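Mon 11 June

**Ticket 807: audio guide drops out in the lower gallery, Plimine mine museum**
Status: open, waiting on parts
Priority: high (school groups all week)

Reported by front desk. Visitors go down with the handheld, stops 1 to 6 play fine, then from the pump chamber on they get silence or the wrong language. German track came up for an English group twice. One group walked the whole lower gallery with nothing and asked for money back. Fair enough.

What we have down there: Owino beacons, one per stop, battery type. Handsets are Girlow, the old gray ones. Base station in the ticket office, charging rack next to it. 41 handsets in the rack, all on the same firmware as far as the rack says.

**First look**

Took two handsets down before opening. Stop 7 (horse winch) nothing. Stop 8 (pump chamber) nothing, then after a minute the stop 5 text started over from the top. Stop 9 fine on one handset, dead on the other. So not just handsets.

Swapped the battery in the stop 7 beacon. Light came on green. Still nothing on either handset. Put old battery back in, also green. Battery not it. 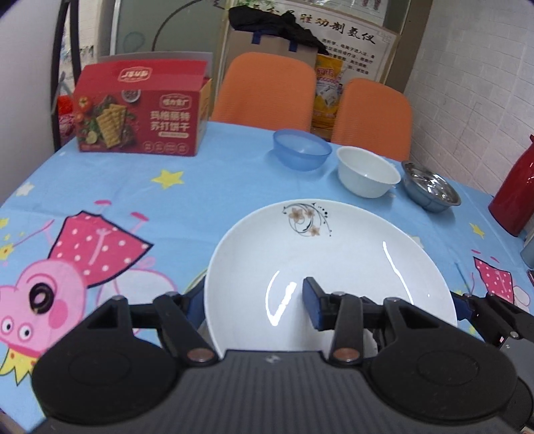 Checked the rack log after lunch. Every handset that went down since the weekend has the same error, "content index mismatch", always after stop 6. Handsets that only did the surface tour (headframe, boiler house, the weigh bridge) have no errors at all. Looks like the tour file has a break in it right where the upper level ends and the lower one begins.

Asked the office if anybody touched the tour file. Yes. New text for the timber props was loaded Friday, and the stop order was changed at the same time so people see the winch before the pumps. That is the change. Nobody re-paired the beacons after, I think. Manual says you have to.

**Tried so far**

- Restarted base station. No change.
- Factory reset on one handset, reloaded tour. Got stops 1 to 6, then same silence. Dont do this on the others, it takes forever and wipes the volume limit.
- Rolled tour file back to the version before Friday. Stop 7 and 8 came back!! But stop 9 still plays German for English visitors.
- Moved the stop 9 beacon off the iron pump casing, hung it on the handrail. Signal much better. Language still wrong.
- Opened the language table in the editor. Stop 9 English points to file 3000, stop 9 German points to file 3000. Somebody pasted the same number in both rows. Corrected the English row, have not pushed it yet, base station was busy with the afternoon tour.

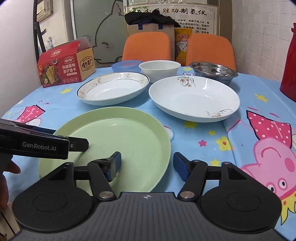
**Still open**

Stop 12 (the flooded shaft, viewing platform). Beacon there is dead dead, no light with either battery. Casing is green inside, moisture got past the seal. Ordered a replacement from Jundska, they have the sealed model in stock but no delivery date yet. Until then guides read stop 12 from the paper sheet. Sheet is in the lamp room, left drawer, under the helmet liners.

Also the handrail bracket for beacon 9 is cable ties right now. Needs a real bracket before August when the evening tours start and people lean on everything.

**Workaround for front desk**

1. Hand out handsets from the top two shelves only, those have the rolled back tour.
2. English visitors: tell them to key in stop 9 by hand, press 9 then the star key. Picks up the right track most of the time.
3. If it goes silent, hold the side button till it beeps, then walk back to the last sign. Do not pull the battery.
4. Write down the handset number and the stop on the clipboard. Not "broken", which stop.

**Next steps**

Push language fix tonight after closing. Then load the new timber props text again, but leave the stop order alone this time, and walk the full route with two handsets, one English one German. If the index error comes back the text file itself is bad and goes back to the office.

If it all plays, re-pair beacons 7 thru 11 in the new order and walk it again. Have to do that with the pumps switched off, the demo motor drowns out the pairing tone and you cant tell if it took.

Leaving ticket open for stop 12. Will add the result of the walk here.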